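진흙 위의 서스펜션, 숫자로 다시 세팅하다

후레임스테드(Huremstead) 트랙의 표토는 점토 비율이 높다. 비가 온 뒤 두 시간이 지나면 표면은 굳기 시작하지만 10cm 아래는 여전히 무르다. 첫 번째 연습 주행에서는 단단했던 점프 착지 구간이 두 번째 모토 후반에는 바퀴가 묻히는 홈으로 바뀐다. 모토크로스 팀 바사틱스(Vasatix)가 이 트랙을 시험장으로 택한 이유도 이런 변화 폭에 있다.

팀의 서스펜션 담당 엔지니어 산테리 알토넨(Santeri Aaltonen)은 시즌 중반까지 450cc급 머신의 포크 세팅을 세 차례 바꾸었다. 출발점은 에스피리투(Espiritu) 48mm 스프링 포크의 출고 사양이다. 스프링 레이트 5.0N/mm, 압축 감쇠는 최대 잠금 위치에서 12클릭을 푼 상태, 리바운드는 11클릭이었다. 마른 노면에서는 이 값으로 별다른 문제가 없었다.

문제는 무게였다. 진흙 레이스에서 머신에 달라붙는 흙은 프레임 하부, 펜더 안쪽, 스윙암 주변에 집중된다. 바사틱스가 모토 직후 세척 전에 잰 최대 증가량은 10kg이다. 증가분의 상당 부분이 뒤쪽에 실리기 때문에 리어 새그가 커지고, 캐스터각이 누우면서 프런트 하중이 줄어든다. 선수는 코너 진입에서 앞바퀴가 바깥으로 밀린다고 보고한다. 이때 포크를 부드럽게 조정하면 증상이 잠시 완화되지만 제동 시 노즈다이브가 심해진다.

알토넨의 첫 조치는 리어 프리로드였다. 라이더 탑승 새그를 105mm에서 100mm로 줄여 흙이 붙은 뒤의 자세를 기준으로 삼았다. 출발 직후 몇 바퀴는 뒤가 높게 느껴지지만, 흙이 쌓이면 차체 자세가 설계값에 가까워진다. 두 번째 조치는 리어 리바운드를 두 클릭 잠그는 것이었다. 프리로드를 올린 만큼 튀어 오르는 속도가 빨라지므로 이를 억제해야 한다.

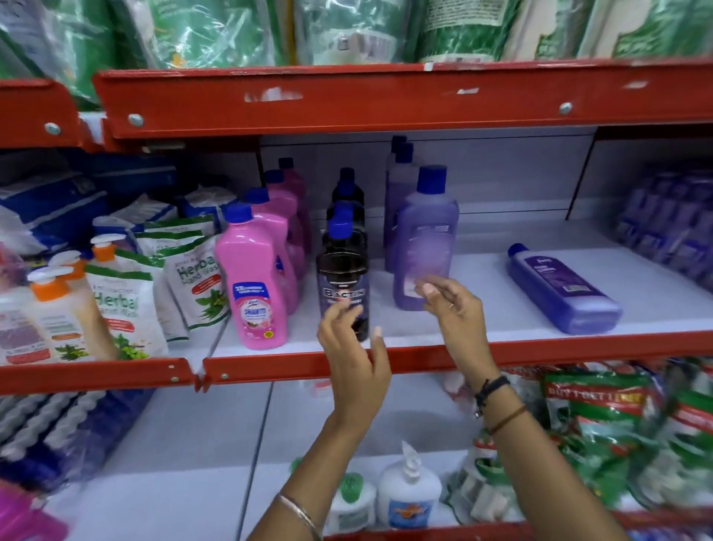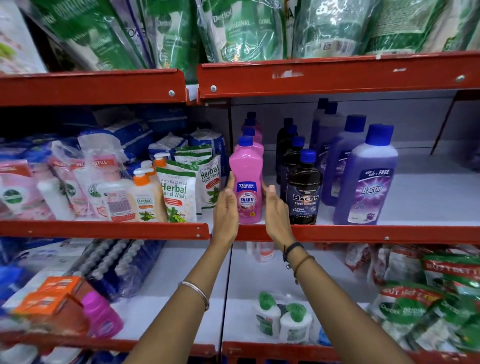 포크에는 다른 접근이 필요했다. 진흙에서는 고속 압축 영역을 쓰는 빈도가 낮다. 평균 주행 속도가 떨어지고 점프 거리도 짧아진다. 반면 홈의 벽을 타고 넘을 때 발생하는 저속 압축 입력은 늘어난다. 바사틱스는 베이스 밸브의 저속용 심을 한 장 추가하고 클리커를 두 단계 풀었다. 외부에서 조정 가능한 폭을 양쪽으로 확보하기 위한 구성이다.

데이터 수집에는 패드니스(Fadness) 스트로크 센서를 썼다. 포크와 쇼크에 각각 하나씩 장착하며, 한 모토에서 기록된 3,000개의 압축 구간을 속도별로 분류한다. 8월 시험에서는 그중 1,408개가 초당 0.5m 미만의 저속 구간에 속했다. 나머지는 중속에 몰려 있었고, 포크가 끝까지 압축된 경우는 두 번이었다. 두 번 모두 같은 테이블톱의 착지 지점이었으며, 선수가 비거리를 맞추지 못해 평지에 떨어진 주행이었다.

이 결과를 근거로 알토넨은 스프링을 교체하자는 제안을 거부했다. "스트로크를 다 쓰는 횟수가 너무 적습니다. 스프링을 단단하게 바꾸면 그 두 번을 막는 대신 나머지 구간에서 접지력을 잃습니다." 그는 대신 오일 양을 5cc 늘려 스트로크 후반의 공기 반발력을 높였다. 스프링 레이트를 유지하면서 마지막 40mm 구간의 저항만 키우는 방법이다.

선수 이르야 피트캐넨(Irja Pitkänen)의 평가는 조금 달랐다. 그는 착지보다 출발을 문제로 꼽았다. 새그를 줄인 머신은 게이트가 떨어진 직후 뒷바퀴가 헛도는 경향이 있었다. 콘크리트 패드를 벗어나 젖은 흙으로 넘어가는 몇 미터에서 손실이 가장 컸다. 피트캐넨은 시트 뒤쪽으로 더 물러앉아 출발하는 방식을 시도했으나, 2단 변속 시점에 앞바퀴가 들려 스로틀을 되돌려야 했다.

팀은 스타트 디바이스의 고정 위치를 낮추는 쪽으로 타협했다. 포크를 더 깊게 눌러 고정하면 무게중심이 내려가고 앞바퀴 들림이 줄어든다. 대신 첫 코너 전에 장치가 풀리지 않을 위험이 생긴다. 출발 직선이 짧고 제동 지점이 평탄한 트랙에서는 포크가 충분히 압축되지 않아 걸쇠가 그대로 남을 수 있다. 후레임스테드의 첫 코너 앞에는 깊은 제동 범프가 있어 시험 중 이런 현상은 발생하지 않았다.

타이어 공기압도 함께 조정되었다. 진흙용 패들형 패턴을 쓰는 뒷바퀴는 0.8bar, 앞바퀴는 0.9bar다. 압력을 더 낮추면 트레드 사이의 흙이 잘 떨어져 나가지만 림 손상 가능성이 커진다. 바사틱스는 뒷바퀴에 무스 인서트를 시험했다가 철회했다. 회전부 무게가 늘어 리어 쇼크 세팅을 처음부터 다시 해야 했기 때문이다.

정비 주기는 마른 레이스의 절반으로 줄었다. 포크 실은 진흙 모토 두 번마다 점검하고, 링키지 베어링은 매 대회 후 분해해 그리스를 새로 채운다. 고압 세척기의 노즐은 실과 베어링을 직접 향하지 않도록 한다. 알토넨에 따르면 시즌 초에 발생한 오일 누유의 원인은 주행 중 손상보다 세척 과정에서 실 안쪽으로 밀려 들어간 모래인 경우가 많았다.

현재 세팅은 리어 새그 100mm, 리어 리바운드 출고값 대비 두 클릭 잠금, 포크 압축 14클릭이다. 피트캐넨은 포크 리바운드를 한 클릭 더 풀어 달라고 요청해 둔 상태다. 다음 시험은 9월로 잡혀 있으며, 모래 비율이 높은 북쪽 코스를 사용한다. 모래에서는 차체에 붙는 흙의 양이 적으므로 프리로드는 원래 값으로 되돌리고 포크 오일 양만 그대로 둔 채 주행을 시작할 예정이다.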